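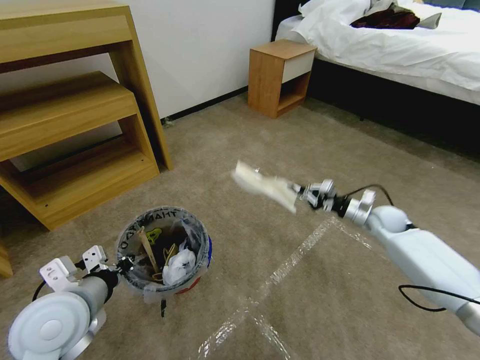
The case for leaving injured hedgehogs in their own county

Iresha Pramanik
Wednesday, July 15, 2020

The draft transfer policy now out for comment would let any licensed wildlife hospital in the region send recovering animals to whichever site has space. Its supporters describe this as a matter of capacity. I think the capacity argument is weaker than it looks, and that the policy as drafted will produce worse releases.

Start with the numbers. The Dremthorpe hospital took in 200 hedgehogs last year, of which 59 were moved to Westton for overwintering. Those 59 are the whole of the evidence offered for the new scheme. The draft reports that 85 per cent survived to release. It does not report how many were alive a month later, and it does not give the same survival figure for the animals that stayed put. Without the second number the first one tells us very little.

Survival to release is a convenient measure. It is recorded on the same card as the admission weight and it costs nothing to collect. What happens afterwards needs tags, a receiver and somebody willing to walk hedgerows at two in the morning. I understand why hospitals do not do it. I do not accept that a policy should be built as if it had been done.
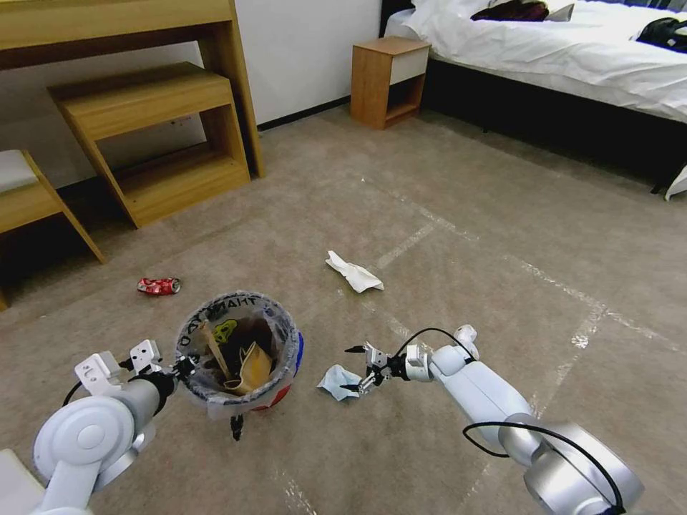
The second difficulty is disease. A hospital that accepts animals from one catchment meets one set of parasites and, in most years, one pattern of lungworm. A hospital that accepts animals from six counties meets a mixture. The draft asks for a quarantine of 6 days before transfer. Sunil Akanda, whose comments on the first version were circulated in November, pointed out that a clear faecal sample on a single day is poor evidence of a clear animal, and asked for repeat samples. The revised text keeps the same period and leaves repeat samples to the discretion of the receiving site. In practice that means a tired person at the end of a shift will decide.

Then there is the release itself. The draft says animals should go back "where practicable" to the place they were found. Under the present arrangement that usually means a short drive. Under the new one it means a return journey of several hours, in spring, when the pens are filling with the next intake. I would expect the phrase "where practicable" to do a great deal of work.

Thibault Gilbert has argued that adult hedgehogs settle readily in unfamiliar ground and that the return rule could be dropped altogether. He may be right about adults in good habitat. The animals most likely to be transferred are autumn juveniles, underweight on admission, with little or no experience of foraging on their own. They are a different case and should be treated as one.

None of this is an objection to moving animals in an emergency. A flooded building or a failed heating system is a good reason to load the van. My objection is to transfer as routine, used to level out occupancy between sites. If occupancy is the problem, the cheaper answer is more foster pens within each county - a pen, a heat pad, a set of scales and a weekly weight sheet.

I would ask for two changes before the policy is adopted. Repeat faecal samples should be compulsory. Return to the county of origin should be compulsory for juveniles, with the cost met by the sending hospital. Comments close at the end of the month.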